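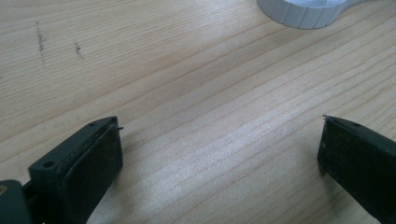

Both fingers, pads as they are now

Rubber pads on hand-held grippers: clean, swap or give up?
Bohdana Zhuravel

I'm putting together a pair of hand-held grippers in the shared workshop at Teltby, and I need someone to talk me out of buying new pads. The Mamach guide says the rubber is good for "years of ordinary use". I don't believe a word of it. Mine are already speckled and scuffed on the inner faces, and I can't tell if that's dust or the rubber going. Smooth things are what I care about, mostly glazed crockery, and one mug in particular gets away from me more than I'd like. Replacement pads are 20 a pair before postage, from the same people who told me these would last. Has anyone bought the new ones and noticed a difference? 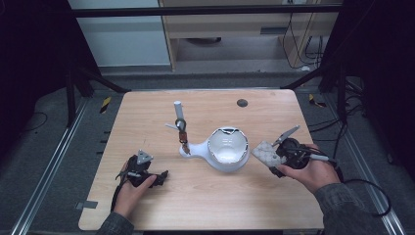 Grip is only half of my worry, to be fair. I also get a tug on the right hand whenever I reach across to the left, and I had blamed the hinge for being stiff. Now I'm less sure. The long cable on that side goes over the edge of the table and down to the floor, so I may be fighting that. Someone at the workshop told me to fit a counterweight, which sounds like a lot of bother for a cable.

Solomiia Symonenko

Don't buy anything yet. Wipe one pad with a damp cloth, leave it to dry overnight and leave the other alone. Try both against the same mug. If the clean one feels tackier, it was dust and you've saved your 20. If the specks stay put and you can feel them with a fingernail, the surface has gone and no amount of wiping will help. Skip the sprays that claim to "restore" rubber, I tried one and it left a greasy film for a week. As for the cable, tape it to your forearm with some slack at the wrist before you go anywhere near a counterweight. I doubt the hinge is to blame, but unplug the cable and move the thing about by hand, then you'll know.

Trondodholm

just get the new pads, mine were fine. no idea about the cable

Bohdana Zhuravel

Fine in what way? Did you test them on anything shiny? I'll do the damp cloth on Monday and leave the wallet shut until then.

Contact us | Copyright Giáp Community Help | Back to top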